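September 10, 2018

So Rocío Rivas has retired from singing again. That makes three retirements by my reckoning, and I was in the room for two of them. Thread, because I have feelings and a long bus ride.

For the youngsters: Rocío Rivas made six albums on Indeck, four of them good, one of them a Christmas record, and one where she discovered the flute. If you heard a sad song in a dentist's office any time in the last fifteen years, there's a decent chance it was hers.

First retirement was a letter. Handwritten, scanned crooked, posted on her site at two in the morning. She was done with touring, done with airports, wanted to raise goats. I cried at my desk and told my boss it was allergies.

The goats lasted eleven months. Then came the single about the goats. It's a pretty good single.

Second retirement was from the stage, at the end of a show, and she forgot to tell the band. You could see the drummer finding out. He just kept doing this little roll on the snare like maybe the sentence had another half.

Third one was at the Kozan in August, and I've put off writing about it until I could be fair. I'm still not sure I can be.

The Kozan holds 1,431 people and has bathrooms for maybe nine of them. Beautiful ceiling though. If the opening act is bad you can look at the ceiling.

The opening act was bad. Nice kid, one guitar, four songs about the same ex. I know more about Danielle's apartment than I know about my own.
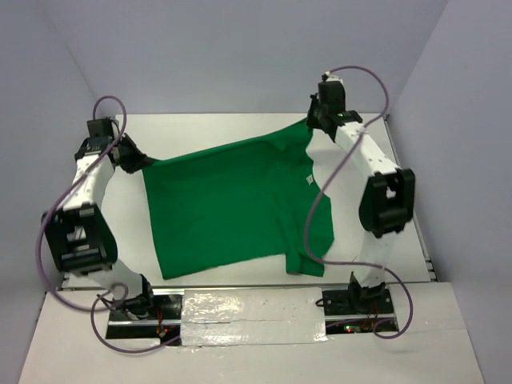 Green cloth with one edge held up

Tickets. I have to talk about the tickets. They went through Gradetti, the site that puts you in a virtual line and shows you a little walking man so you feel like you're getting somewhere. I watched the little man for fifty minutes. He got to the door and the page refreshed and he was back at the start. I felt close to him by then.

The "convenience fee" cost more than my dinner. To be fair to Gradetti my dinner was a pretzel.

And then the shirts. They printed 400 farewell shirts for the night, numbered on the sleeve, and they were gone before the doors were properly open. I got to the table and the guy offered me a key ring from the flute tour. Reader, I bought the key ring.

OK, the show. She came on late in a long gray coat and opened with "Paper Street," which she hasn't sung live since the first album, and every person over thirty made the same noise. It wasn't a cheer. More like when you sit down after a day on your feet.

Voice: lower than it was. Rougher at the top. I liked it better. She's stopped reaching for the big note in "Harbor Lights" and kind of talks it, and it's sadder that way. Some guy behind me said she "can't hit it anymore" and I'd like him to know I stepped back onto his shoe and it was only half an accident.

She didn't talk for the first hour. Then she talked for ten minutes about a toaster. I won't try to explain it. There was a point, and it had to do with her mother, and by the end the woman next to me was passing out tissues.

No flute. I want that on the record. People have been asking me.

Setlist complaints, since I know you're all waiting: no "Second Cousin," no "Ferry," and nothing at all from the third album. Three songs off the Christmas record. In August. In a theater where the air conditioning had also retired. 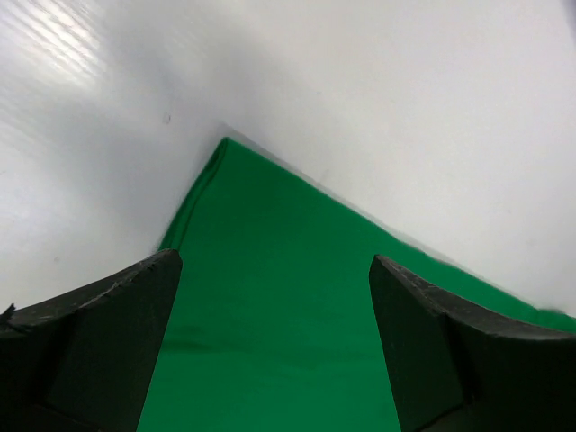
Green cloth again, in the corner

Then the encore. She comes back out alone, sits on the edge of the stage, and says this is the last time, and thank you, and that she means it this time. And the whole place laughed! Big warm laugh, not mean at all. She looked a bit startled and then she laughed too.

I keep thinking about that laugh. I joined in. I'm not sure I should have. She may have been telling us something and we all acted like it was a bit.

Afterward a bunch of us went over to Rasta, the bar across the street, which is not a reggae bar and is tired of being asked. They had her second album on the jukebox and played it through twice. Strangers were harmonizing. Badly. I was one of the strangers.

There was a long argument about whether a retirement counts if you've done it before. One side said a farewell is a farewell and you should take a person at her word. The other side had receipts from the last farewell and wanted to know about refunds.

I was with the first side until my second beer and with the second side until I looked at my bank app, so put me down as undecided.

Which brings us to today, and the reason my phone has been buzzing since breakfast. Indeck has announced a box set. All six albums, the goat single, a book of photos, and 36 demos "from the vault." I've been following this woman since I had braces and I've never once heard of a vault.

Also in the announcement, way down past the shipping information: "with new liner notes by the artist and a recording to be announced." A recording to be announced. I read that line out loud on the bus. The lady across from me moved her bag.

Somebody is going to reply that it's probably just an old live tape. Could be. Somebody else is going to reply that it's a seventh album. Could be that too. I've been hurt before, by both of you.

Before anyone asks: yes, I preordered it. The cheap version, without the photo book. Then I canceled and ordered the one with the photo book. Gradetti is handling the orders, so I've been reunited with the little walking man. He looks well.

What I'd really like is the Kozan show on tape, toaster story included, laugh left in. I doubt we'll get it. I saw one camera that night and it was mostly aimed at the drummer. Same drummer as last time, by the way. He watched her through that entire goodbye speech with both sticks in the air.

A couple of replies already, so quickly: no, I don't have a spare shirt. No, I won't sell the key ring. Yes, "Ferry" is better than "Harbor Lights," and I've been saying so for years to people who were trying to eat.

And to the person who wants to know where to start with her: second album, side one, with the lights off. Skip the intro, it's just a door closing. Then "Ferry." Then come back and tell me what you thought. My stop's next, so I'll read replies tonight.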